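Workstation and Desk Safety Walk - Nistell building, second floor
Round: November
Desks on the list: 23
Form 231, filled in on the floor, comments typed up after lunch

I love doing this round! People tell you things about their desks they'd never put in an email, and half of it gets fixed before I've reached the next row.

1. Aisles and exits
Main aisle clear end to end - OK
Stairwell door closes by itself - OK
Exit sign by the copier lit - NO, ticket 778 opened
Comment: The Petridis corner used to be a maze of boxes and now you can walk straight through it. Beautiful work, everybody.

2. Desk height and reach
Elbows near desk level when seated - OK at most desks
Things used often kept within easy reach - OK
Room to move both arms freely - OK
Comment: Try the forearm test. Put both arms out toward the desk and see if your shoulders creep up. If they do, raise the chair or step closer. 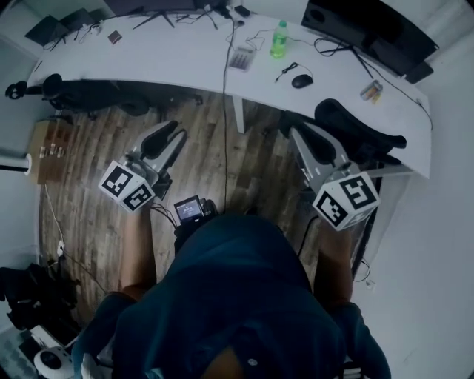 Aliki Sotiropoulos: Could we add footrests to this section? Raising the chair fixed my shoulders, but now my feet dangle, and by three in the afternoon my legs are asleep.

Yes, great catch. Footrests go on the next form, and there are two spare ones in the Ruvine closet if you want to grab one today.

3. Power and cords
Power strips not chained together - NO, one pair in the Plomirano room, separated on the spot
Plugs fully seated, no cracked covers - OK
Space heaters - none found, hooray
Cords kept out of walking paths - check again in the afternoon
Comment: Morning cords and afternoon cords are two different animals. Please look down before you push your chair back. 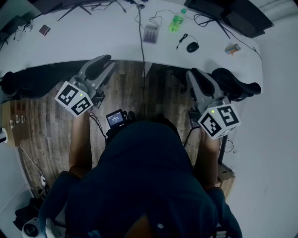
Cables hanging toward the floor, desk area.

4. Floors and lighting
No lifted edges or loose mats - one mat curling by the sink, taped for now
Spills kit stocked - OK, new pads are in
Lights over the stairs - OK, and so much brighter than last time
Comment: Whoever swapped those bulbs, thank you!

5. First aid
Kit sealed, nothing expired - eyewash expired, replacement ordered under 2851
Contact list up to date - NO, still shows the old front desk number

Still open: exit sign, mat, eyewash, contact list. I'll be back for those four before the next full round.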